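# Table linens after a charity dinner: sorting, stains, storage

Updated March 31, 2023

Applies to the white and ivory cotton sets used at the Wenwood benefit dinner. Polyester sets go back to the rental firm unwashed; shake them out and bag them dry.

## Sorting

Count napkins before they leave the hall. The full stock is 1152, packed in bundles. Write any shortage on the bag tag. Keep wax-marked cloths apart from wine-marked ones, as hot water sets one and loosens the other.

## Stains

- **Candle wax:** Harden with ice, lift with a dull knife, then press between plain paper towels with a warm iron. Change the paper often.
- **Red wine:** Blot, flush with cold water from the back, and soak in oxygen bleach for an hour.
- **Lipstick:** Dish soap, worked in with a fingertip. Rinse before washing.
- **Butter and salad dressing:** Cover with cornstarch, leave overnight, brush off.

Check each cloth before it goes in the dryer. Heat makes a faint mark permanent.

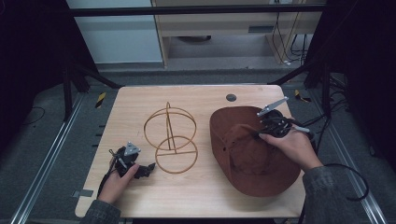
Iron cotton while it is still slightly damp, wrong side first. Round cloths are ironed from the center outward, turning the cloth a little at each pass. Starch only what will be used within the month; stored starch yellows along the folds and attracts silverfish.

## Storage

Roll long cloths on cardboard tubes. Fold napkins in thirds and refold them along new lines in May. Shelf 11 at the Fludunlow storeroom takes the tubes; the napkin bins go underneath. No cedar blocks directly against white cotton.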